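Clostinus grasping study: your questions answered

What were you hoping to find out?
Whether a policy learnt from demonstrations with a hand-held gripper could cope with tall, upright things it had never met before, and we're so pleased to say that it often could!

How much did you record?
We kept 720 demonstrations covering 40 household objects, and then held back 18 more objects purely for testing (choosing those took far longer than any of us would like to admit).

Do you need a robot to collect the data?
No, and that's rather the joy of it. You hold the gripper, you do the task at your own pace, and the arm only comes in later on, when the policy is tested.

Does shiny printing cause trouble?
It did at first. Gold lettering catches the ceiling lights and changes with every small tilt, so we added 163 demonstrations with objects of that sort, the Royal Windsor tube among them.

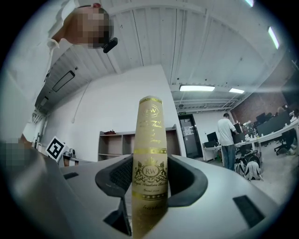

Leonilde Morais writes: We tried the same recipe at Thampi with glass jars and needed many more demonstrations before the grasps settled down, so I'd love to see your figures for clear objects too.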